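Compile Time Is a Budget, and It Should Be Managed as One

March

Every engineering organization of a certain size keeps a budget for cloud hosting, a budget for licenses, and a budget for travel. Very few keep one for compile time. The cost is real, it is paid every working day, and in most C++ codebases it grows without anyone having approved the increase.

This essay argues that library authors and the teams that adopt their work should treat compile time as a limited resource with a stated ceiling. It also argues that the present habit of moving more and more computation into the compiler deserves closer review than it usually receives.

The case for compile-time work is well known. A check performed by the compiler cannot fail in front of a customer. A table generated during the build does not have to be generated at startup. Templates and constexpr functions allow a library to offer one interface over many types with no cost when the program runs. These are sound reasons, and I have relied on them for most of my career.

The difficulty lies in how the cost is described. "Zero overhead" is a statement about the finished program. It says nothing of the engineer who changed one line in a header and must now wait for 408 source files to be rebuilt. That wait is charged to a different account, and because the account has no owner, it is seldom reviewed.
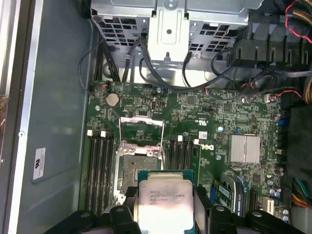

By Kaede Yokoyama

At Nesari, where I was responsible for build infrastructure, we maintained a shared serialization library named Gremico. It was written with care. It used variadic templates throughout, produced excellent machine code, and was included, directly or otherwise, by nearly everything we shipped. A clean build of the main product took 70 minutes. When we measured where the compiler spent its effort, a single Gremico header was responsible for 2480 distinct template instantiations in one ordinary source file. Most of them supported a feature used by five of our programs.

The first proposal, as it generally is, was to purchase faster machines. We did so. Builds improved for two quarters and then returned to their former length, as new code arrived to fill the space. Hardware is a reasonable purchase, and I would make it again, but it set no limit on anything. The teams upstream of the problem had no more information after the purchase than they had before it.

What did change matters was a rule. Each public header in Gremico was assigned a ceiling, expressed in the time required to compile an empty source file that included it and nothing else. The figure was recorded in the repository beside the header. A change that exceeded the ceiling could still be merged, but the author had to raise the number in the same change, where reviewers would see it.

Objections were raised, and they were fair. Compile time varies between compilers and between machines, so a figure taken on one system may mislead on another. We ran the measurement on one fixed configuration and accepted that it was a yardstick only. Others feared that authors would avoid useful techniques in order to stay under a number. In a few cases they did. One engineer replaced a recursive template with a fold expression and found the result easier to read; another abandoned a type-level parser that I still think had merit. I count the second case as a loss.

A more serious objection came from colleagues on the Sandhu team, who held that modules would soon make the whole exercise unnecessary. Modules do reduce the cost of parsing the same text repeatedly. They do not remove the cost of instantiating a template with new arguments, and it was instantiation that dominated our measurements. A codebase that adopts modules without examining its templates should expect an improvement smaller than the one it was promised.

I would ask three things of those who publish libraries. State the inclusion cost of each header in the documentation, next to the performance tables that are already there. Separate the declarations that most users need from the machinery that few of them use. When a new release makes a header slower to compile, say so in the release notes, as one would for any other regression.

Of those who adopt libraries I would ask less: measure before the dependency is accepted. The test takes minutes to write. At the Stenden office it became part of the intake form for outside code, and two libraries were declined on that basis in the first year. Both had good interfaces, and one of them has since split its main header.

Related items
Forward Declarations in Large Codebases
Reading a Compiler Time Trace
Concepts and the Length of Error Messages
When to Use Explicit Instantiation

Contact the editors | Copyright, all rights reserved | Back to top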